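Trumdale Workshop Refit: progress report, August
Prepared by Derek Treloar for the Birkett fund

Of the 500 dollars released for wall storage, 261 has been spent, nearly all of it on perforated panels and screw-on holders. I said in the application that I doubted pegboard would fix the mess, and I still have my doubts. What follows is where things stand.

Panels. The dark gray perforated boards are up along the bench wall. They feel solid enough. The supplier, Broson, promised delivery in one batch and managed three, so the far end went up two weeks behind plan.

Holders. We settled on the light gray L-shaped type with two prongs, meant for long bendy items that used to live in a heap under the bench. A flexible strip can sit in the gap, on the lower prong. Tiina Hirvonen likes them. I find the gap generous, and I would not trust it with anything heavy until we have had a few months of ordinary use.

Fixings. Each plate is held by a screw at the top. There is a lower hole as well, and I would like a screw in every one of those before I call the job finished — the fitting sheet treats it as optional, which I take to mean cheaper.

Labels. Not started. Nii Akolgo has a draft list, and it is already longer than the wall.

Has it made a difference? People say they find things faster. People also said that about the plastic tubs. Nothing was timed before the work began, so I can't offer a figure and won't make one up.

Next period: second screws, labels, and a decision on whether the remaining money goes on more holders or stays where it is. My vote is for the latter.
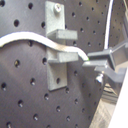

Halldóra Hafstein replied that she would release the rest only once the lower screws were in, and asked that the labels be kept to one line each.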